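Clotia Council Race Statements, v3
README

Last touched 23/04/2018 by Despina Rallis. Quick notes so people stop emailing me. Will clean up later.

What it is

Public statements by candidates and would-be candidates for the Clotia town council and mayor's seat. Speeches, radio spots, debate answers, flyers. Typed up, one statement per row. 125 statements, 38 speakers. Only things said in public, nothing from private email or closed meetings.

Main question we had was simple. Who says they're running, who hints at it, who dodges, and when does the story change. Mayor Karagiannis dodged until August, for instance, then announced at the Hostar debate. All of that is in here.

Files

statements.csv - the main table
speakers.csv - name, seat, ward, incumbent yes/no
sources.txt - where each statement came from, messy
old/ - version 2, don't use, ward numbers are wrong

Columns in statements.csv

id - just a number, gaps are fine, we dropped duplicates
speaker_id - matches speakers.csv
date_said - day it was said, not day it was printed
venue - free text, sorry
text - what they said, spelling fixed, grammar left alone
intent - running, hinting, dodging, not running
attack - yes if it names an opponent in a bad way

Labeling

Marina Papadakis and me, both read everything. Where we split on intent we talked it out and put the final call in the column. First picks were not kept, should have been. "If the people ask me" counts as hinting. "I'm focused on my job" counts as dodging, even when evreyone in the room knows better. 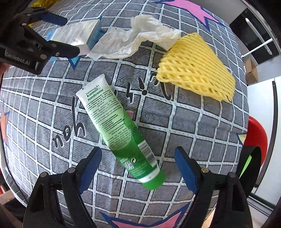 Attack is looser. Naming the other person's vote and calling it wrong is a yes. Complaining about "the council" in general is a no. Sarcasm we went back and forth on, mostly no.

Known problems

- Ward 4 is thin. Few events there and the one radio recording was mostly static.
- Flyers have no exact date, we used the first day somebody reported getting one.
- Incumbents talk more so they show up more. Don't read totals as popularity.
- Some debate answers are cut where the moderator jumped in. Marked with [cut].
- Ward 3 speakers have two spellings of the same street in venue. Not fixed yet.

Please don't

Use this to predict who wins. No polling in here, no turnout, no vote counts. Also don't quote a row as a full speech, most are a few sentences out of something longer. Check sources.txt and go find the whole thing.

Changes since v2

Ward numbers fixed. Duplicate flyers out. Added the Hostar debate. Split dodging from not running, they used to be one label and that was a bad idea.

Using it

Free to use, name the Junevum project and say which version. Corrections to Despina, with the id of the row please. Speakers who want the full context added to a statement can ask for that too, theres a notes column coming in the next version.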